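The Grip That Wouldn't Let Go

By Staff Writer
25 October 2024

114 shares | 4 comments

The fault that stopped work at Praltar for most of a month began with a pair of gripper fingers that closed and stayed closed.

Praltar runs two-armed workstations where robots are taught to sort small parts from one bin to another. A person guides the arms through the job, the system records every motion, and later the arms try it without help. The company set up its first stations in Widton last December. By late summer the machines had gone 658 hours without an injury or a serious breakdown.

Then, on a routine sorting run, one arm picked up a part, carried it to the second bin and didn't release it. The control software said the fingers were open. They were shut. The arm went back for another part with the first one still clamped in place, pressed down into the bin and kept pressing.

An operator reached in to free the part before hitting the stop button. The gripper chose that moment to obey the command it had been sent earlier. It opened, closed again and caught the operator across two knuckles. The injury was bruising and a small cut. The operator was back at work the next day, but the station was not.

Praltar's log shows that the delay between the open command and the movement was 109 seconds. During that time the screen showed a normal status. Nothing on the station told anyone that a command was still waiting.

The company first blamed the motor. It swapped the part, ran the station overnight and saw the same fault before morning. It then blamed the cable, which bends each time the wrist turns. A new cable made no difference either.

The answer came from Antwi, a small firm that repairs industrial controls. Its technicians found that the message telling the gripper to move could get stuck behind a backlog of position reports. When the backlog cleared, the old command went through as if it had just been sent. The software, meanwhile, was showing the position it had asked for. It never checked the position the fingers were really in.

That second mistake bothered the Antwi team more than the first. A late command is a nuisance. A screen that reports a wish as a fact leads people to put their hands in the wrong place.

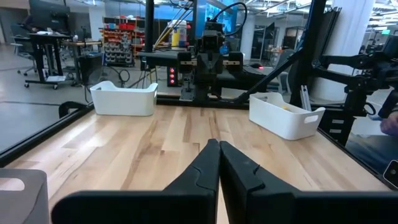 Sorting stations are easy to trust, and that is part of the safety problem. The arms are slow, the parts are light and the job looks like something done at a kitchen counter. With the two black fingers meeting at the tips over a wooden tabletop and a pair of white bins within reach, there is little to suggest a hazard. People work close to the arms as a matter of course, and a hand can be next to a joint before its owner has thought about it. From the fingers alone, no one can tell whether a command is waiting.

Praltar has made three changes. Any gripper command older than half a second is now thrown out. The screen shows the measured position of the fingers, and if it doesn't match the requested one, the arm stops. Operators must also cut power to the arm before touching anything it is holding.

The last rule has been the least popular. Restarting takes several minutes, and on a day with many dropped parts the lost time adds up. Grekent, which makes a competing station, uses a foot pedal that cuts power only while it is held down. Praltar says it is looking at a similar pedal but wants to test what happens when a foot slips off it.

The faulty station has been running again for two weeks. Its old control board is still at Antwi, where technicians are trying to work out why the backlog built up on that unit and not on the one beside it.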